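Subject: Re: [holtow-workshop] Processor swap in the Omus towers
From: Naima Hajji
To: holtow-workshop list

Hello all,

Answering Abdelghani's questions from Sunday, quoted here so that people who joined this week can follow.

> From: Abdelghani Samir
>
> I have one of the old Omus towers from the Salem office and
> would like to put the faster processor in it. Three things.
> Do I have to take the board out of the case? Can I keep the
> memory in while I do it? And is the plate over the socket
> supposed to be as stiff as it is? I pushed it once and stopped
> because I thought I was going to snap something.
>
> Abdelghani

1. The board stays where it is. Lay the tower on its side with the open side up and you can get at the socket from above. Unplug the mains lead first. The power supply can stay in, and you don't need to touch the drives.

2. There is no need to pull the memory for the processor itself. There are slots on both sides of the socket, one lot above and one lot below, so watch your knuckles on the latches. I prefer to take the modules out anyway and put them back at the end, but Hatem leaves his in and has had no trouble.

3. Yes, it is stiff. Press the lever down and slightly outwards to free it, then let it come up slowly and swing the plate right over. Don't try to lift the plate while the lever is still hooked. 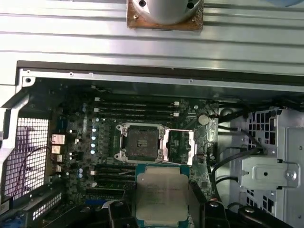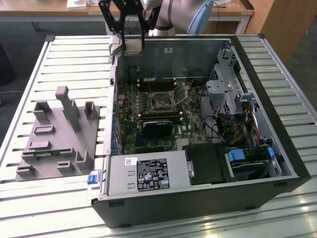 The open case with the socket in view. The first one is the close view, with the plate swung open.

Hold the processor by its edges and keep it level. Match the notches to the socket before you let go, and lower it straight down. Don't slide it about to find the position. The contacts are very fine and if you bend one you will be looking for another board. If it doesn't sit flat, lift it straight up and check which way round it is. Close the plate, then bring the lever back down. It takes a fair push at the end.

Clean the old paste off the cooler before it goes back on. Tighten the screws a bit at a time, going corner to corner. Abdelghani, you didn't say which paste you have. I use the Drorico one, and there is a tube in drawer 11 if you want some.

The coin cell is next to the socket and easy to reach, so if your clock has been losing time you may as well change it while the lid is off. Write down your BIOS settings before you do.

Nabila, you asked about screws off list. I still have 2 bags of the short ones, 200 in each, and you can have one of them.

Naima

--
holtow-workshop mailing list
Message 734 in the archive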